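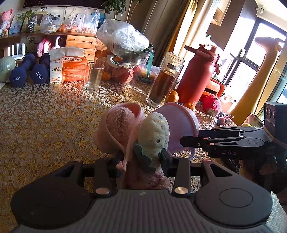
Can a machine tidy a house yet?

Parts of one, on a good day, if you have cleared your afternoon.

That was how Fraser Leckie put it to his sister-in-law, Jacqueline Hoarau, when she called to ask whether she should spend her bonus on a Lenum. He had worked at Hisgate for 19 months, teaching the Lenum to put things away, and he felt he owed her the truth, or at least a version of it that wouldn't get back to marketing.

"The ad shows it making a bed," Jacqueline said.

"The ad shows it next to a bed."

She thought this over. She had two children, a dog named Yazzie, and a dining table that had last been used for dining in August. "What about picking up toys?"

Fraser looked across the office at the Lenum, which was picking up a toy. The toy was a stuffed one, soft all over, and the Lenum was fond of soft things. It could squeeze them too hard and they forgave it. It had carried this one to the edge of the bin, and there it had stopped to think.

"It's very good at picking up toys," he said.

"And putting them down?"

"That's on the list for spring."

She bought one anyway. It was delivered on a Wednesday by two men who set it in the hall, asked her to sign for it, and left at a speed she later described as informative. Fraser came by after supper to help with the setup. This took until 109 questions had been answered, among them whether the household considered a sock to be clothing.

"Who would say no to that?" Jacqueline asked.

"You'd be surprised what people write in."

They started it on the dining table. The Lenum rolled up, raised both arms and took stock. It picked up a mitten and put it in the fruit bowl. It picked up a pear, held it against the light from the window like a jeweler, and put that in the fruit bowl too, so it was batting .500 and you could almost feel it take heart. Then it got hold of the tablecloth.

It had meant to get a spoon. The cloth was a crocheted one from Jacqueline's grandmother, full of holes, and one finger had gone through a hole and come up on the other side. The Lenum pulled. Everything on the table moved eight inches toward it.

"It's bringing the whole table over," Jacqueline said. "Is that a feature?"

"Stop," said Fraser, to the Lenum. The Lenum stopped. It kept hold of the cloth.

He worked the finger loose with a butter knife while Yazzie lay on his feet. The manual had a page on lace, which Fraser had written himself, and which advised the owner to remove it. Over at Etedo, he told her, they had a model that could fold a towel in 8 minutes.

"I can fold a towel in four seconds."

"You've had more practice."

The children came down in their pajamas to see what the swearing was. The younger one gave the Lenum her rabbit, ears first, because she felt it looked sad. It closed its fingers on the rabbit with great care, turned, crossed the room without hitting anything, and held it out over the toy basket.

Everybody waited.

"Drop it," said Jacqueline, in the voice she used on Yazzie, who got up and left the room.

The Lenum held on. At nine-thirty they put the child to bed with a different rabbit, and Fraser and Jacqueline cleared the table themselves, passing the plates around it.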